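Search the help community
Search
Popular: sitemap, duplicate listing, redirect, reviews

Service area business keeps dropping out of the map results - should I show my address?

Posted by Clornero
22 April 2022
Print | E-mail this page

Hi all, long-time reader, first time I've had to ask for help (sorry in advance, this rambles a bit).

I run a mobile blind cleaning and repair business. We drive to the customer, take the blinds down, clean them, put them back up. Nobody comes to us. Until November I had our full street address showing on our business listing and we did pretty well in the map results for the suburb we're in, and not badly for the two next to it. Then I read that if customers don't visit you're meant to hide the address and set service areas instead, so I did the right thing and hid it, and added every suburb we drive to plus a few I'd like us to drive to.

Since then we've gone backwards. I've got a spreadsheet going (I know, I know) and we've dropped off the map pack completely for the main search on most of the days I check. Calls from the listing are down too, though to be fair it's been a wet season and people don't think about blinds as much.

My website pages haven't moved, or only a little. It's just the map part. The site is a basic one built in Kotico, with one page for each service and a page for each suburb. The suburb pages are all the same text with the name swapped, which I suspect somebody is going to tell me off for.

So my questions are: do I put the address back? Do I rent a desk somewhere closer to the city centre and use that? There's a shared office with a spot going for 900 dollars a quarter and the bloke there reckons plenty of trades use it as their listing address. And does the size of the service area make any difference? Mine is enormous at the moment.

Cheers for any help, even if it's just "stop fiddling with it".

3 comments | Share 2

Brullach
Helpful votes: 2

Don't rent the desk! Please don't. I'll get to the rest in a minute but that's the bit that can really cost you.

A shared office is only all right as a listing address if you have your own signage there and your own people are in it during the hours you advertise. A desk you pay for and never sit at is a virtual office as far as the listing rules go, and those get suspended all the time. A plumber I did some work for went down that road, got suspended, and spent weeks sending off photos of his ute and his licence and his power bill. He got it back in the end, but he had no listing at all right through his busy stretch.

Now the address. You were right to hide it. If customers don't come to you it shouldn't be showing, and I wouldn't put it back just to chase the old position. What I'd look at is what else you changed at the same time. When you edited the listing, did you touch the primary category? Did the phone number change? Did the pin move? People go in to change one field and end up "tidying" four, and then the address cops the blame for the lot.

As for the service area, the list of suburbs is mostly there to tell customers where you go. I've never seen adding a suburb lift anybody in that suburb. The listing still seems to rank out from wherever you verified it, hidden or not. Cut it back to the places you really drive to and leave it alone.

And yes, consider yourself told off about the suburb pages :) Pick the two suburbs that bring in the most work and write those properly. Jobs you've done there, what kind of blinds the houses tend to have, whether parking is a pain, what you charge to come out. I did this for my own business one long afternoon in our meeting room and it was the best few hours I've put into the site. The old page for our main suburb was 120 words of nothing.

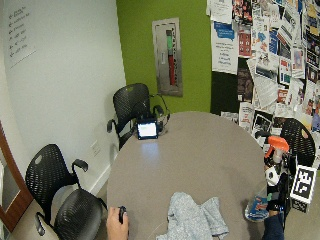

The meeting room, round table and mesh chairs.

One more thing on the spreadsheet - where are you checking from? If you search from your own office, on your own computer, logged in, you're seeing one result from one spot. Ask a couple of customers in other suburbs to search for you and send a screenshot, or use a grid tracker that checks from lots of points. You might find you haven't dropped as far as you think, or that you've dropped in one direction only, and that tells you a fair bit about which competitor has moved in.

2 comments | Share | E-mail this answer

Paul

Just put the address back mate. I've had mine showing for years and I work out of the garage, never had a problem. Get more reviews as well, that's all it looks at.

0 comments | Share

Was this page helpful? Yes | No
Page views: 3,064
Print | E-mail this page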